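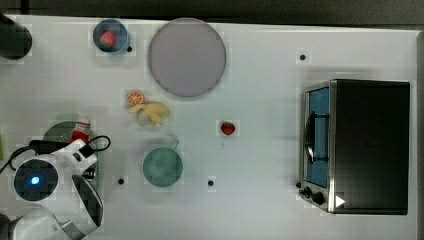 Setting a table is a skill and we've quit teaching it. I mean kids, mostly, but adults too. Ask a five year old to lay out a snack and you get food everywhere except on the dish. Which is fine! That's where you start. A strawberry in a little blue bowl, a second strawberry out on its own in the middle of the table, the banana and the orange slice just lying there while a big round plate sits empty right next to them. One piece landed. The rest is the lesson.

My problem is with how we do the lesson. At the Prudmont playroom on Wednesday I watched a dad fix the whole layout in 12 seconds flat. Fruit on plate, cup to the right, done. His daughter walked off. Of course she did, he'd finished her game.

Marilou Tagle, who ran the toy kitchen at Halik for years, used to say leave the mess until somebody asks where lunch is. Then they sort it. Slowly, badly, with the banana going in the cup first. I thought she was being lazy. I don't anymore.

And please — fewer things. The catalogs want to sell you the 500 piece set. Plellurport had a bin of plastic food so deep that the kids only ever dumped it. Dump, leave, dump again. Nobody served anybody anything. A couple of plates, a bowl, a cup, a few peices of fruit is plenty.
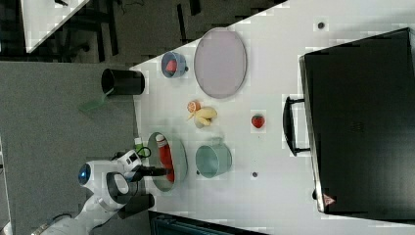
Color helps too, and I'd take plain dishes over the ones with cartoons printed on them. A kid sees red against white and knows what's missing from the plate. She dosn't need a bear pointing at it.

So let it sit. Drink your coffee. If the orange never makes it to the plate today, put it back on the shelf and try again after nap.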